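About Us

Zindwood Books is a children's bookshop and school book supplier at the bottom of Sfeir Street in Plirstead, between a key cutter and a place that used to sell fish. On damp mornings it still smells as if it might.

The shop was opened by Ursina Danzer, a former primary teacher who spent years buying books for her own classroom out of her own purse and decided she might as well get the trade discount. She had planned on a quiet life with a kettle behind the till. The kettle is there. People under seven saw to the rest.

We stock picture books, early readers, chapter books, poetry, comics, and fiction up to the age at which readers stop wanting to be seen with us. There is a shelf of non-fiction by the window, most of it concerning sharks. We have tried to widen the range. The sharks outsell everything we put beside them, including a very good book on canals which we continue to believe in.

Four of us work here. Between us we read nearly everything before it goes on the shelf, apart from the books with sound buttons, which are tested once, by whoever drew the short straw, and then have their batteries taken out until sale.

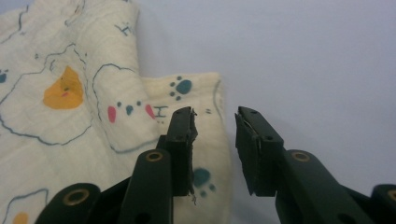 Most of our week goes on schools. We supply 123 of them, from village primaries with a single shelf in the corridor to secondaries with a proper library and a librarian who knows precisely what she wants and would like it by break. Tell us the year group, the budget and what has gone down badly before, and we will put together a list. The last part matters most. A Year 4 class that has been marched through one sad book about a dog does not want another, however many prizes it has won.

Our book boxes go out every half-term. Each is packed for a particular class, and we don't do a standard one. If your pupils are wild about volcanoes, football or a cat detective, say so on the form. If they claim to hate reading, say that too, and we'll send more jokes. Anything that doesn't suit can come back within 4 weeks, provided it hasn't been coloured in.

We also run book fairs. We bring the shelves, the till and the bookmarks, and you provide a hall and a member of staff who can say "only if you've brought your money" in a firm voice. Schools take their commission in books. We have been asked whether it could be taken in glue sticks, and it can't, though we understand the impulse.

Story time is in the shop at 4 o'clock on school days in term. It's free, it lasts as long as the audience does, and grown-ups are asked to stay, or at least to stay awake. Babies are welcome and are usually the best behaved. The reader chooses the first book and the children choose the second, so the second has been the same book since April.

Orders and stock run on a system called Ivico, which replaced a red notebook and is nearly as reliable. If it tells you a title is out of stock, please ring anyway. Quite often the book is in the window, or under Ursina's lunch.

A few things we don't do. We don't sort books into ones for boys and ones for girls. We don't tell a child that a book is too easy, and would ask grandparents to bear this in mind. We don't sell school uniform, despite what the old directory says, and we're sorry to everyone who has come in for a tie.

We do give advice, at some length, to anybody who wanders in looking lost. Bring the child if you can. Failing that, bring the title of the last book they finished, or the last one they threw across the room.

Teachers wanting an account should email the shop with the school's name and a delivery address, and please mention if the office closes early. Our van has met a great many locked gates. Parking in Sfeir Street is dreadful, but the bus stops outside the key cutter, and you can leave a scooter by our door.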